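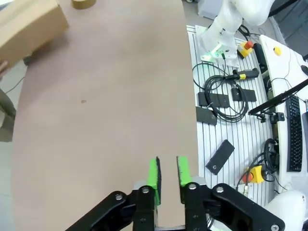

A student last term asked whether one strip of tape along the centre seam was enough, and the answer depends on the load. For cartons up to 3 kg, one strip will do. Up to 10 kg, tape the edge seams as well — the H pattern from the Stoltine handout.

Run the tape past each end of the seam and press it down from the middle outwards. Do not stretch it.

Exercise 126: work out the tape needed for a carton 685 mm long, H pattern, top and base. Bring your working to the Sturkgate session.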